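3. Setting and Methods

3.1 The study town

Bustcombe is a former mill town with a single main street, a rail stop with no staffed ticket office, and two housing estates built after the mill closed. The older terraces near the river were divided into flats over several decades, and many still have the wiring that was put in at the time of conversion. The estates have more outlets per room, but the outlets are often in places that no longer suit the way people use the rooms. A typical living room has one double outlet beside the chimney breast and another behind the door.

We chose the town for two reasons. The housing stock is mixed enough to compare older and newer layouts within a short walk, and the local library had already run a repair morning there for several years, which gave us a first list of people willing to talk about their household equipment. We did not limit the study to people who attended the repair morning. Of the 351 households that completed the full survey, fewer than a third had ever been to it.

3.2 Recruitment and survey

Letters were sent to 2,851 addresses in September. Each letter contained a short description of the study, a paper form, and a prepaid envelope. A reminder card followed three weeks later. Households could also complete the form by telephone, and a small number of older residents chose to do so.

The form asked who lived in the home, how long they had lived there, and which rooms held equipment that was left plugged in overnight. It then asked respondents to name any item they kept but had not used in the past year, and to say where it was kept. We had expected this last question to produce short answers. Many respondents wrote at length, in some cases continuing on the back of the form, and we revised the coding scheme twice to deal with the material.

Response was lower in the river terraces than on the estates. Turnover among tenants probably explains part of the gap, as several letters came back marked as undeliverable. We did not weight the results to correct for it, and figures for the terraces should be read with that in mind.

3.3 Home visits

We invited survey households to take part in a home visit lasting around 76 minutes, including time for consent and questions. Visits were carried out by a team of 2, one to lead the conversation and one to take notes. Yanling Mao led most of the visits and trained the other interviewers.

The visit had no fixed route. Residents were asked to show us the rooms they spent the most time in, and then any cupboard, drawer, or corner where they put things they were not sure about keeping. The second request was usually met with some hesitation, and we made it clear that no tidying was needed. When a resident preferred not to open a space, we moved on and recorded only that it had been mentioned.

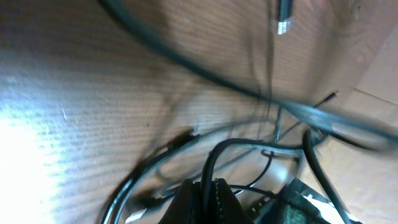
Interviewers used the same opening prompt for each storage space: "What would have to happen for you to need this?" We had tried several versions in pilot visits. Asking why an item had been kept tended to make people defensive, and a few offered on the spot to throw things away. The revised prompt led to longer answers, often about an earlier home or a relative who had moved out. It also separated things people expected to use from things they had simply not dealt with.

Chargers and leads came up in nearly every conversation. Residents could usually say which room a lead had come from but were much less sure what it had been supplied with. One woman in the terraces kept the power supply for a Balogh radio that she had given away six years earlier, on the grounds that the new owner might ask for it. Another resident had labeled everything with masking tape and then found that the labels referred to devices by nicknames his children had since forgotten.

3.4 Coding and analysis

Notes were typed up within two days of each visit and entered into Flarnona, the project's shared database. Two coders worked through each set of notes separately. They marked passages under four headings: expected use, obligation to another person, uncertainty about disposal, and cost of replacement. A passage could carry more than one heading. Disagreements were discussed at a weekly meeting and settled by a third reader when needed.

The heading for uncertainty about disposal caused the most trouble. Early coders applied it to any passage in which a resident said "I don't know," including those where the doubt was about what the item did. We narrowed the definition to passages in which the resident referred to a place, service, or rule for getting rid of something. Earlier notes were then recoded to match.

Survey data were analyzed by housing type and length of residence. The work was supported by a small grant from Protinura, a regional fund for waste reduction, which had no part in the design of the form or the choice of households. All names of residents have been removed, and some details of family circumstances have been changed where a reader in the town might otherwise recognize them.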